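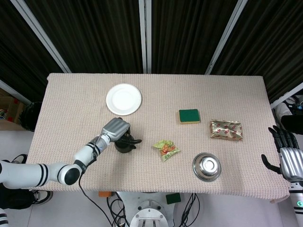
Slide 1 - white robotic arm over a cloth-covered table

Beneficiary forms - notes for Lernambridge library talk, October

Welcome, phones off, handouts by the door. 28 min then questions.

Main point, say it early: the form beats the will. Life insurance, retirement accounts, payable-on-death bank accounts. Whoever's on the form gets the money. Doesn't matter what the will says.

Ask for hands - who has looked at theirs since they signed it? Wait for it.

Story: the Ondum case. Man divorces, remarries, new will leaves everything to wife two. Old life policy still names wife one. Some states cancel an ex automaticaly, some don't, and workplace plans follow federal rules anyway. Took 7 months to sort out. Don't get stuck on the details here, last time I ran over.

Next - no backup named. First person dies before you, money may land in the estate. Then it's probate. Slower, and creditors get a look.

Kids under 18. Don't just write their names in. Court may have to appoint somebody to handle it. Mention trusts, custodial accounts - one sentence each!!

Forgotten accounts. The $2,198 one from the Zallberg credit union, nobody in the family knew about it. Make a list, tell your executor where the list is.

Homework: call each company, ask for a copy of whats on file. Keep it with the will.

Not legal advice, every state differs. Say this twice.

Questions till they lock up.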